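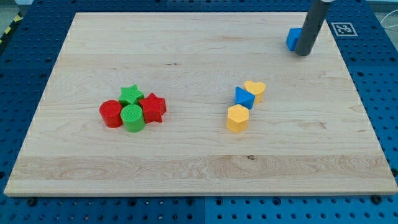
Kosuveo Fiction Circle, Temple Library

The Sixth Night

By the sixth night of Hanukkah the candles had run out. My grandmother bought them in April, when the store in Kornmont marked them down, and she had miscounted the box. She stood in the kitchen with the lid in her hand and looked at what was left. Six. She needed seven, counting the one you light the others with.

"Go to the Echeverría place," she told me. "They sell candles."

"They sell birthday candles, Grandma."

"Did I ask what kind?"

It was 115 steps down to the street from our apartment, and the elevator had been out since fall. I was eleven and did not mind. The store was still open. The woman at the register had a radio going and was doing her accounts with a pencil. I asked for one candle. She said they came in a pack, and the pack cost more than the 60 cents I had.

"What's it for?" she asked.

I told her. She thought it over, then went into the back and was gone long enough that I read all the labels on the soup. She came back with a plain white candle, the stubby kind people keep for power failures.

"It won't fit your holder," she said.

"We only need it to light the other ones."

She took 10 cents for it and wrote that down.

My grandmother turned the candle over twice. In Femititz, where she was born, her father had lit the others with a twist of paper one year, and an uncle had complained about it until Passover. She told me this while she melted the bottom of the white candle onto a saucer. She set the saucer next to the menorah, a little higher, on top of a can of peaches.

We said the blessings. She let me do the lighting, and wax ran down on my thumb. Then we ate, and she asked what the woman had charged me.

"Ten cents."

"For that?" She looked at it for a while. It was burning better than ours were. "Tomorrow you'll bring her some latkes," she said. "And ask if she has another one."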